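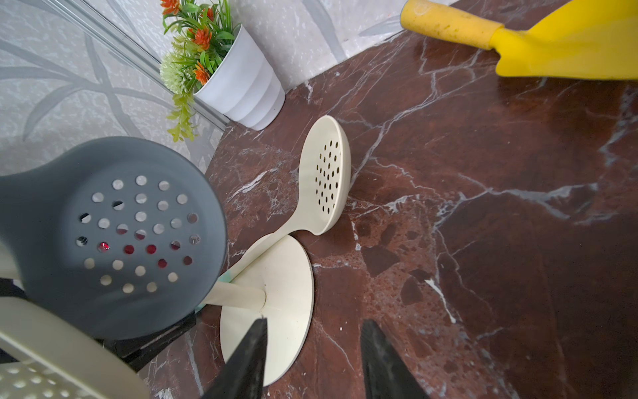
Artificial flowers in a white pot on the kitchen counter

Home | Residents | Minutes | Repairs | Contact

Skeston Court Residents' Association
Minutes of the June meeting, held in the ground floor lounge at 7.15 pm

1. Minutes of the last meeting
Agreed, with one correction. Under item 4 the gate contractor should read Odier, not Nollach.

2. Matters arising
The side gate closes properly again. Odier have been asked to send their invoice to the managing agent and not to the association. The lamp by the bin store is still out and will be reported a second time.

3. Money
The balance stood at £2,443 at the end of the month. Payments since the last meeting were £396 for clearing the gutters on the rear block and £78 for compost and bedding plants. Two flats have not paid this year's subscription. The secretary will write to both.

4. Water pressure
Residents on the top floor of the rear block reported weak pressure in the mornings, worst before 8 am. The managing agent says the pump was serviced in spring and no fault was found. Members felt a visit in the afternoon would show nothing. Agreed to ask for an engineer to attend early in the day. Top floor residents to keep a note of times until then.

5. Parking
A van has been left across the turning area overnight on several occasions. It does not belong to a resident. Agreed to put a notice on it first and speak to the managing agent if it carries on. A proposal to paint numbers on the bays was put off until prices are in. 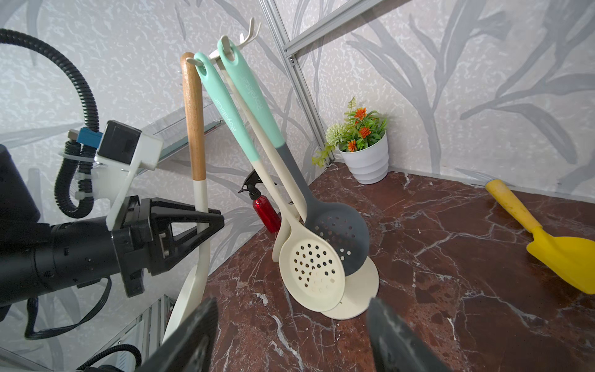
6. Summer lunch
To be held on the back lawn, or in the lounge if wet. Roughly 5 tables will be needed. Tôn, the café on the corner, has offered to supply cold noodles and rolls at cost and the offer was accepted. Residents to bring salads or puddings and to label any dish that contains nuts. No barbecues, as the lease does not allow them.

7. Any other business
The recycling lorry now comes before 7 am, so boxes should go out the night before. A request for a second bicycle rack was noted. One member asked whether the hedge by Nollach Lane could be cut lower. The gardener will be asked for a price.

The meeting closed at 8.40 pm. Next meeting in September, same room.

Recent items
Gutter clearing: rear block finished
Bicycle rack: have your say
Minutes of the March meeting
Skeston Court parking rules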